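Striped throw keeps sliding off my ottoman, how do you all keep yours put?

Posted in: Living Room and Bedroom Textiles

marigold_porch
Joined in March, 258 posts

OK so I finally got the big striped cloth I'd been eyeing since forever. It's the Baluyot one, cotton, white background with all the pinks and greens running across it, and I love it to bits. I put it over the big round-topped ottoman in the bedroom and it looked so cheerful I stood there grinning at it for a while!

Trouble is it won't stay. I smooth it out after breakfast and by dinner it has crept toward one side and the stripes are going off at a slant. If it were a plain cloth I'd never notice, but with stripes you see every little pull. My son also uses the ottoman as his snack table (chips, crackers, whatever he can carry upstairs), so it gets leaned on and sat on and dragged at all day long.
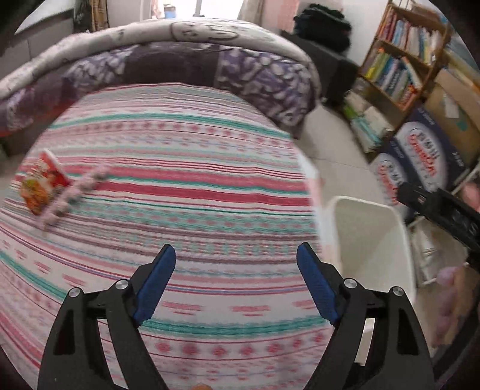
I've tried tucking the long side under but then the other side rides up and I get puckers right across the green stripe. I've tried leaving extra hanging down toward the floor, thinking the weight would hold it, and that was worse. Has anybody found something that works on a rounded top? I don't want to staple it or sew it because it has to go in the wash, see above re: snacks.

tuftedandtired
Twist pins! The little corkscrew ones upholstery people use. You turn them in on the underside edge and they come out again for laundry day. I've got 10 in my sofa throw and it hasn't budged.

Hywel Pumphrey
I'd go easy with twist pins on a woven cloth. They're fine on something heavy, but on a light cotton the threads get pulled apart around the pin and after a few washes you have a row of holes. I ruined a table runner that way. What's the ottoman covered in? If it's anything smooth, that's your problem right there.

marigold_porch
It's faux leather, an old Clalteck from my sister's den. So yes, slippery as anything. I never thought about what was underneath!

Hywel Pumphrey
There you go. Get a piece of rug gripper, the open rubbery mesh kind, cut it a bit smaller than the top and lay it under the cloth. One thing to watch: the cheap mesh can stick to faux leather in the summer and leave a pattern on it. Put an old flannel sheet down first and the mesh on top of that.

tuftedandtired
But then the flannel slides on the leather, doesn't it? You've just moved the problem down a layer.

Hywel Pumphrey
Flannel grabs a lot better than you'd think. Mine has been on a vinyl bench for two winters.

tuftedandtired
Yours is a flat bench, though. She's got a curve. Everything wants to go downhill on a curve. I still say pins, just put them through the hem where the cloth is doubled.

quiltroom_dee
Could you both be right? Old fitted crib sheet over the ottoman, pulled snug underneath, then mesh, then the pretty cloth. The elastic does the holding so the flannel question goes away. I got mine at a yard sale for 5 dollars – it was a pack of three, so I still have spares if this one gives out.

marigold_porch
Ooh, I have crib sheets in the attic! I'm measuring tonight. Does it matter that one of them has ducks on it? The white parts of the stripe are pretty thin.

quiltroom_dee
You might see ducks. Use a white one if you've got it.

Reynaldo Soriano
Coming at this from the laundry side. Are you washing it by itself? The pink and red dyes in bright stripes can bleed into the white the first few times. Cold water, by itself, and hang it to dry. I wouldn't trust the dryer with 100 percent cotton until you know how much it shrinks. I lost a good inch off a Grimis bedspread, and the stripes went wavy and never did lie straight after that.

marigold_porch
Uh oh. It went in with the towels, warm. The towels look the same as before, I think? One might be a tiny bit pinker.

Reynaldo Soriano
Then you probably got away with it. Cold next time.

idon_fan_club
Different idea, I just gave up on the whole smooth look. I toss mine on (it's an Idon, similar stripes) and let it bunch. Life is short and I have a dog.

tuftedandtired
Stripes bunched up would make me itch.

idon_fan_club
Ha, fair enough.

marigold_porch
Update for anyone following along: the white crib sheet fits if I swear at it, and I picked up a roll of the mesh on Friday. The cloth has been on top of it all weekend and the green stripe is still where I left it! There's a small ripple on the window side that I can live with. Dee, thank you, and Hywel, I did leave the flannel out in the end, sorry. If the ripple gets worse I'll try a couple of pins in the hem.

Hywel Pumphrey
No offense taken. Lift the mesh in July and check it isn't sticking to the sheet.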